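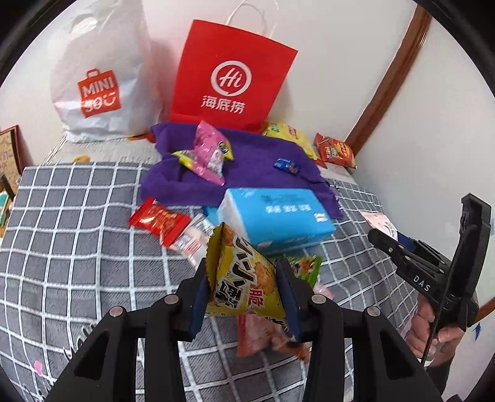

Monday, evening session

Two hand grippers going, snack packets as the objects. Hsin-yi ran the first block, I ran the second. Task is still plain pick and place: close on one packet, lift clear, set down, open.

Total is now 1,733 episodes, of which 1,441 kept after review. Most of the rejects are late grasps where the packet folds and slides off the pads before the lift. Foil bags are the worst for this. Pinching near the top seam helps; pinching the middle pushes the air to one side and the bag turns.

Dropped 13 tonight, 4 of them with the left gripper in a row, so I stopped and checked the finger mounts. One screw was a quarter turn loose. Tightened, no more drops on that side.

Batik (our labeling script) still splits an episode in two if the fingers reopen partway. Hajar Tahiri has a fix on her branch, not merged.

To do before next session:
Recharge both handles
Rerun Batik on the second block
Write the grasp section for the club report
Ask Hsin-yi if we keep the two-handed episodes in the same set or start a new one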